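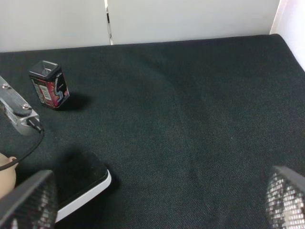

4. Setting up your Plendero shelf loom

Now the fun part! Your loom is out of its box and the side arms are on, so it's time to get it ready for your first cloth. Set aside an evening for this, put some music on and don't rush the threading – it gets quicker every time.

4.1 Fixing the warp

1. Stand the loom on a firm, level table with the Kutberg clamp facing you.
2. Tighten both clamp screws by hand until the loom no longer rocks.
3. Tie the end of your warp yarn to the back bar with a double knot.
4. Bring the yarn through the first slot in the comb, round the peg and back again. Carry on until you have filled 82 slots. This gives a good width for a table runner.
5. Cut the yarn at the peg and wind the warp on, slipping a sheet of brown paper between the layers as you turn.

Note: The Chae cotton in the starter pack comes on a 1000 m cone, so there is plenty left over if you want to start again. Most of us do, the first time!

CAUTION: Keep your fingers clear of the ratchet while winding. It closes quickly.

4.2 Checking the tension

1. Press the warp gently with a flat hand. It should feel springy all the way across.
2. Retie any slack threads at the front bar, working from the middle outwards.
3. Weave 16 rows in scrap yarn to spread the threads evenly. You will pull these out later.

Note: Wool stretches more than cotton. If you are using Laltivholm wool, leave the warp for 20 minutes and check it again before you weave.

CAUTION: Never leave the loom under full tension overnight. Let the ratchet back by two clicks when you stop, and tighten it again before your next row.

If the edges start to pull in, lay each row of weft at a slant before you beat it down. Section 5 covers changing colours and your first stripes.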